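Taller de madera para el aula, apuntes de la sesión 4
Tableros encolados y piezas geométricas
Curso de material didáctico, Taller Tejada

Hola de nuevo. Os dejo los apuntes de lo que vimos por la mañana, un poco más ordenados que mi pizarra (Lucero Alvarado me pidió que esta vez no escribiera en diagonal, lo intento). Quien faltó puede seguirlos sin problema, aunque la parte de lijar hay que hacerla con las manos y no leyendo.

1. El tablero

Empezamos por la base porque siempre se deja para el final y luego todo cojea. A mí me gusta el arce. Es claro, tiene el poro cerrado, aguanta bien los golpes de las piezas y no compite con los colores, que en material para niños pequeños es media batalla ganada. El haya también me vale y suele salir más barata. El pino, para practicar, sí; para una base que va a vivir en un aula, yo no lo usaría.

El tablero se hace con listones encolados canto con canto. ¿Por qué no una tabla entera? Una tabla ancha se mueve mucho con la humedad y se abarquilla, y además encontrarla ancha y sana cuesta un dineral. Con listones se reparte ese movimiento. Antes de encolar, poned los listones en seco sobre el banco y jugad con el orden. Este rato me encanta, lo reconozco. Mirad el sentido de la veta, las testas, los tonos... Hay quien busca que todo quede igualado y hay quien, como yo, deja que se vean las franjas. Un listón más tostado entre otros pálidos queda precioso, y encima sirve de línea de referencia: «pon el cilindro en la franja oscura» es una consigna estupenda para trabajar posiciones sin dibujar nada en la madera.

Para encolar: cola blanca en los dos cantos, capa fina y pareja, y sargentos alternados por arriba y por abajo. Apretad hasta que asome un hilito de cola y parad ahí. Octavio Huanca preguntó si apretar más pega más, y no, lo que se consigue es vaciar la junta. Se deja hasta el día siguiente y la cola sobrante se quita con rasqueta.

2. Las piezas

Volvemos al juego básico de la lista, ocho piezas pequeñas. Repasad los nombres, que en clase hubo bastante lío con los prismas:

Cubo: seis caras cuadradas iguales.
Cilindro: dos bases circulares y una superficie curva. Rueda tumbado, se queda quieto de pie.
Prisma triangular: dos bases triangulares y tres caras rectangulares. Según cómo se apoye parece un tejado o una cuña.
Prisma octogonal: dos bases de ocho lados y ocho caras laterales. Los niños lo llaman «tuerca» y me parece muy bien.

Del color hablamos largo y tendido. Mi consejo es usar pocos y muy distintos entre sí: rojo, azul, verde, amarillo. Si cada forma va en un color fijo, el niño acaba clasificando por color y creemos que clasifica por forma. Por eso conviene tener algún juego de repuesto con los colores cambiados — Hortensia Valderrama lo hace así en su aula y le funciona de maravilla.

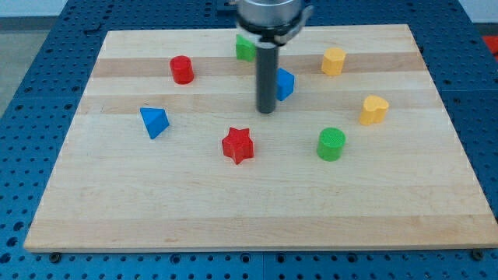
Otra cosa que salió en el debate: las piezas no hace falta presentarlas en fila. A mí me da mejor resultado repartirlas por el tablero, sueltas, con aire entre unas y otras, y dejar un par más juntas para que haya algo que separar. Así salen solas las palabras que queremos trabajar: delante, detrás, al lado, más lejos. Con la fila perfecta solo sale «primero» y «último», y se aburren enseguida.

3. El acabado

Lijado en tres pasos (grano 80, 120 y 220), siempre a favor de la veta. Las testas de las piezas llevan más rato del que pensáis, paciencia. Las aristas se matan con un par de pasadas, sin redondear tanto que el prisma pierda su forma. Nnamdi Nwosu se emocionó con la lija y su octógono va camino de ser cilindro, pero oye, también se aprende.

Para las piezas, pintura al agua con certificado para juguete, dos manos finas. Para el tablero, aceite apto para contacto alimentario, muñequilla y a retirar lo que sobre. Los trapos con aceite se extienden abiertos para que sequen, nunca hechos una bola en la papelera. ¡Esto va en serio, que se calientan solos y pueden arder!

Para la próxima sesión

Traed vuestros listones cepillados y un boceto con el orden de tonos elegido. Los sargentos los pone el taller. Si alguien necesita arce, que hable con Eusebio Marulanda antes de comprar por su cuenta, él tiene recortes guardados en el armario del fondo. Y pensad una consigna de posición para probarla con los compañeros.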